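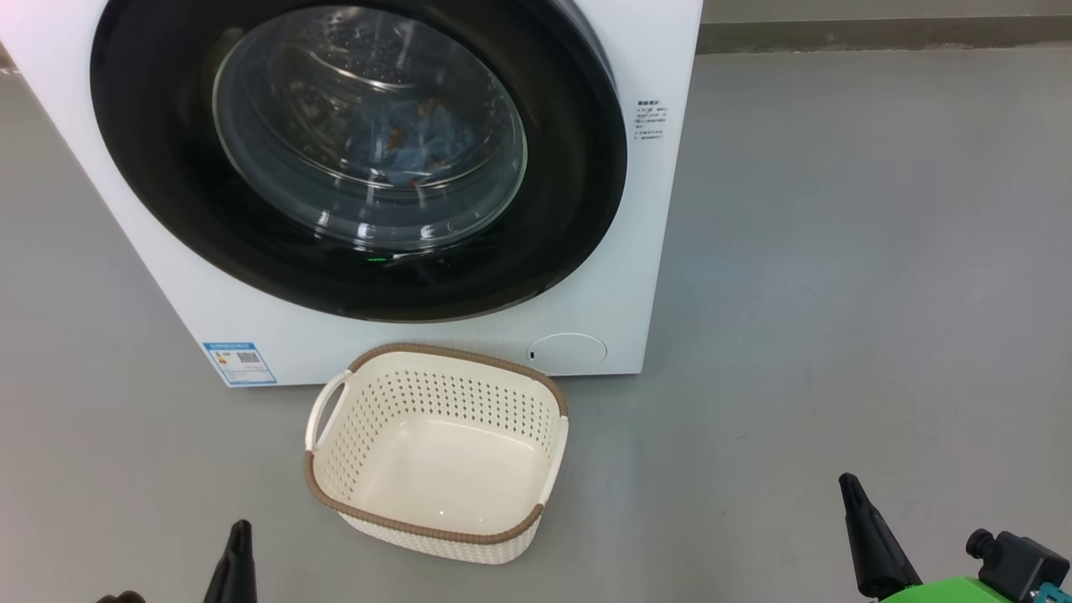

Most advice about laundry concerns detergent and temperature, and very little of it concerns load size, which has a larger effect on the result than either. A front loader cleans by lifting fabric and dropping it. If the drum is packed to the top, the fabric has nowhere to fall and the water does most of the work alone. The round window is a usable gauge: mostly light blue fabric with a few patches of orange-brown and darker print can be made out behind the glass, and a glance like that before starting will tell you whether there is still a gap above the pile. I use a hand's width, laid flat on its side.

My second point is about baskets. A basket should hold one load and no more. The habit of buying the largest one on the shelf at Getdale means that people fill it, carry it over and then put all of it in the machine. A plain rectangular basket with perforated walls and a handle at each end is enough. It should sit on the floor directly below the door during unloading, so that socks land in it.

I kept records for 204 loads at our flat in Laryea, sorted by colour and weighed dry on a Fillex luggage scale. Loads I had marked as crowded needed a rewash far more often than the others, mostly for detergent residue along seams and waistbands. Splitting them cost 2 extra cycles in a normal week. That is a real cost in water and power, and I accept it - a rewash uses the same amount and wears the cloth as well.

The drain filter deserves a line. Most owners open it when the machine stops draining, which is too late. I do mine every October and again in autumn, with a shallow tray and an old towel.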